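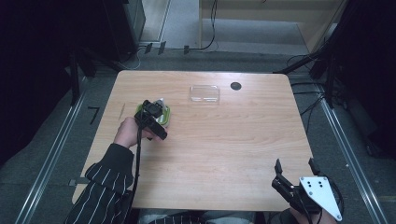

Green and white tub, pale table. January.

Eucalypt bath, cont. Started 7ish, before the heat got into the shed. Should have started earlier, it was foul by morning tea.

Leaf is the windfall stuff from the Lerau road, same bag as last time, stripped off the twigs. Left it soaking overnight in tank water. Water the colour of weak tea by the time I got to it and smelling like cough lollies. Strained through the old pillowcase, put the leaf back in anyway. Shewit thinks leaving the leaf in gives blotches. Probably right but I'm after depth this round and can live with a blotch.

Wool: 50 g skeins, Narkasau two-ply, scoured. The scour needs writing up properly because last batch went patchy and I blamed the dye for a week. It was grease. Drop of water on the fleece end sat there like a bead on a waxed car. So – hot water, the plain detergent, no stirring, lift out, cool by itself, rinse at the same temp. If it beads, do it again. Don't argue with it.

Mordant: alum on one lot, nothing on the other. Alum weighed by Wayne on the good scale as the kitchen one has started drifting again. Dissolved in 200 mL off the kettle first then into the pot. Previous entry says "a splash", which is useless to everyone incl. me.

Pot on low. Took ages to come up. Held it just under a simmer, lid half on. Lost track of it when the courier came and it was bubbling when I got back, maybe a few minutes of that. Wool looks alright, slight fuzz on the outside of one skein. Note it, move on.

Colour:
alum – orange going to rust, quite even, much better than the December pot
no mordant – browner, a bit muddy while wet, check again dry
cotton tape I chucked in for the hell of it – beige. Forget cotton.

Shewit pulled a skein early and it was a really nice apricot, nicer than where the rest ended up imo. She didn't write down the time. Neither did I. Will have to do a proper timed pull next go, tag each one before it goes in. Tags need to be the Tyvek offcuts, the paper ones turn to porridge and then you're picking it out of the wool with tweezers.

Wayne wants to try the rusty water method on the unmordanted lot. Jar of nails and vinegar has been sitting behind the Mostyn shed since before Chrismas and is now a colour I don't like to look at. OK by me but NOT in the stainless pot, use the chipped enamel one, and rinse the tongs after. Iron gets into everything. We had grey specks in the yellows for a month last time and it was the tongs.

Also he reckons the iron should go in at the end of the bath and I reckon afterwards in a separate bucket. Try both. Two short lengths off the same skein, knot in the end of the one that gets the separate bucket.

Lightfast strips: still on the north window at Itholm, half under card. Had a quick look. Wattle yellow is going already, pretty obvious line across it. Onion skin worse. Old eucalypt one hasn't budged as far as I can tell, though the card had slipped so the edge is fuzzy. Taped it back down. Leave them till the end of summer and stop peeking.

Exhaust bath: kept it. In the lidded bucket, marked, left of the door. Good for another two goes I'd think, paler each time. If it grows fur tip it on the garden, no alum in that one.

Drying – in shade, on the line round the back, no pegs on the skein itself. Wind got up after lunch and wrapped one around the post. Untangled it. Bit of lichen in there now.

To do
– order more Narkasau, the fine one if they've got it
– recalibrate kitchen scale or bin it
– timed pulls, with tags
– ask Lerau nursery which species that tree is, we've been writing "the big one" for a year
– new pillowcase
– rubber gloves, Wayne has split the left hand on the last pair again

Dry check on the brown lot tomorrow, in daylight, outside. The fluoro tube makes it all look green.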